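트린덴(Trinden) 주방 정리 작업 키트
제조 및 공급: 인우드(Inwood)
품목 구분: 협동 로봇용 말단 장치, 손목 카메라, 작업 소프트웨어

제품 소개

트린덴 키트는 이미 로봇 팔을 가지고 있는 연구실, 교육 기관, 소규모 개발팀을 위한 제품입니다. 팔은 포함되지 않습니다. 두 손가락 그리퍼와 손목에 장착하는 소형 카메라, 그리고 작업을 기록하고 다시 실행하는 소프트웨어가 한 상자에 들어 있습니다. 설치에 필요한 공구도 같이 드립니다.

이 키트가 목표로 하는 일은 식탁 위의 물건을 집고, 옮기고, 다른 그릇에 담는 일입니다. 사람에게는 쉬운 일이지만 로봇에게는 물건마다 조건이 다릅니다. 접시는 낮고 넓습니다. 채반은 테두리가 얇은 경우가 많고, 냄비는 손잡이의 방향에 따라 접근하는 길이 달라집니다. 과일 모형은 모양이 고르지 않습니다. 저희는 이런 물건을 섞어 놓은 상태에서 그리퍼를 조정하였습니다.

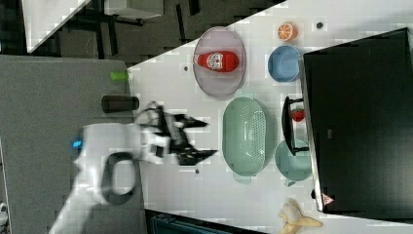 흰색 작업대에서 움직이는 그리퍼. 접시 위의 케첩병, 민트색 채반, 손잡이 냄비와 과일이 같이 놓여 있다.

그리퍼

손가락은 검은색이며 각이 있는 형태입니다. 끝부분이 좁기 때문에 그릇의 테두리와 작업대 사이처럼 여유가 적은 곳에도 접근할 수 있습니다. 손가락은 교체가 가능하고, 예비 손가락 2개가 기본 구성에 들어 있습니다. 교체할 때에는 반드시 전원을 먼저 꺼 주십시오. 교체한 다음에는 소프트웨어의 "영점 맞추기" 메뉴를 한 번 실행해야 합니다. 이 과정을 생략하면 닫힘 위치가 조금 어긋날 수 있습니다.

잡는 힘은 15단계로 설정합니다. 가벼운 플라스틱 그릇은 낮은 단계에서 시작하시는 것을 권합니다. 무거운 유리병이나 내용물이 가득 찬 용기는 이 키트의 사용 범위에 들어가지 않습니다.

손목 카메라

카메라는 그리퍼 바로 뒤에 고정되며, 손가락과 대상물이 한 화면에 나오도록 각도가 정해져 있습니다. 멀리 있는 고정 카메라만 사용하면 팔이 물건을 가리는 순간이 생깁니다. 손목 카메라를 같이 사용하면 그 순간에도 손가락과 테두리의 관계를 확인할 수 있습니다.

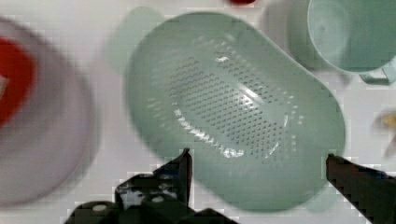
손목 카메라 화면. 벌어진 두 손가락 사이로 민트색 타원형 채반의 아래쪽이 보인다.

빠르게 움직일 때에는 영상에 번짐이 생깁니다. 밝은 조명 아래에서는 플라스틱 표면에 반사가 나타날 수 있으므로, 조명의 위치를 작업대 정면에서 조금 옆으로 옮기는 것도 한 가지 방법입니다. 저장 용량을 줄이기 위해 압축률을 높이면 손가락 가장자리가 거칠게 보입니다. 정밀한 확인이 필요한 작업에서는 설정 화면에서 "고화질 저장"을 선택해 주십시오.

소프트웨어

헴턴(Hemton) 프로그램으로 작업을 기록합니다. 고정 카메라와 손목 카메라의 영상을 시간에 맞추어 나란히 볼 수 있고, 필요한 구간만 잘라서 내보낼 수 있습니다. 메뉴는 한국어와 영어로 되어 있습니다. 연습용 작업 13종이 들어 있으며, 처음 사용하시는 분은 "그릇 옮기기"부터 시작하시면 됩니다.

기본 구성
두 손가락 그리퍼
예비 손가락 2개
손목 카메라와 고정대
연결 케이블
헴턴 프로그램 사용권
설치 공구, 한국어 설명서

별도 구매
고정 카메라용 받침대
주방용품 모형 세트
긴 케이블

사용 전에 확인해 주십시오

로봇 팔의 손목 규격이 맞지 않으면 연결판이 필요합니다. 주문하시기 전에 팔의 모델명을 알려 주시면 저희가 확인하여 답변을 드립니다. 실제 음식의 조리나 위생이 필요한 작업에는 사용하지 마십시오. 방수 제품이 아닙니다. 팔이 움직이는 동안에는 작업대 위에 손을 넣지 마십시오.

보증 기간은 구입 후 2년입니다. 손가락의 마모는 소모품으로 보기 때문에 보증에서 제외됩니다.

구입 및 기술 문의

기술 문의 담당은 헤더 커슬레이크(Heather Kerslake)입니다. 한국어 문의도 가능하지만 답변에 시간이 조금 더 걸릴 수 있습니다. 견적을 요청하실 때에는 수량, 배송 지역, 사용하시는 팔의 모델명을 같이 적어 주십시오. 4월 주문분부터는 새 케이블이 들어갑니다. 이전 케이블과 연결 방식은 같습니다.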